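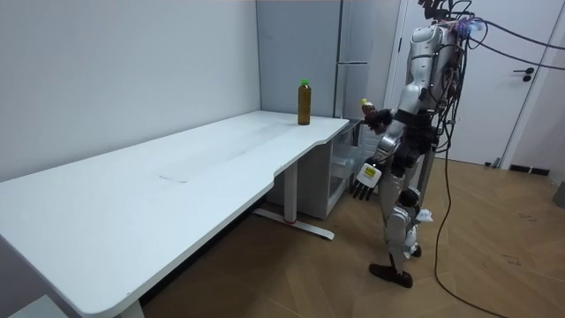

Open day at Prarketti: notes on the tethered humanoid

Posted 19 May 2025

I went for the kitchen-room demonstration and skipped most of the rest. Prarketti had three stations running. The first was a palletizing cell, the second a talk on grippers, and the third was a full-size humanoid at a desk, a fridge behind it and parquet underfoot. I spent nearly all my time at the third.

Setareh Ahmadpour ran it. Her group works on whole-body control for manipulation at table height, and she was clear that walking was off the program. The legs are there to hold a stance and shift weight while the arms work. In the photo the feet are slightly staggered, one arm is up over the end of the desk and the other hangs by the side. She said the low arm is used as a counterweight when the reach gets long. I would have liked to see the center-of-pressure plot for that, but the monitor was in the next room.

Cabling is the weak point. One bundle leaves from the top and a separate long cable comes off the back and down across the floor. The wiring on the upper body is all exposed. Ahmadpour said the covers went back in March and have stayed off, as the group was reopening the shoulder wiring too often to bother. Fair enough for a lab machine. The floor cable worries me more. Any turn in place has to be planned around it, and the planner doesn't know it exists.

The hands don't match: one is dark brown, the other white and black with dark segmented fingers. I asked whether that was deliberate. It is. They are comparing two finger designs on the same controller, and the grasp library holds 3641 recorded grasps shared between them. Afshin Farahani, who wrote the library, said transfer from one hand to the other is poor for small objects and acceptable for bottles. The bottle with the green cap was the next target after the small part with the yellow-green tip.

Control loop is 400 Hz at the arms. I counted nine pick attempts and did not keep a proper record of failures, so no success rate from me.

Questions I sent afterward:

Is the stance controller told the payload mass, or does it estimate it?

Does the desk height get measured each run?

What happens on loss of the tether?

Farahani has answered the second (yes, by touch). I'll add the others when they arrive.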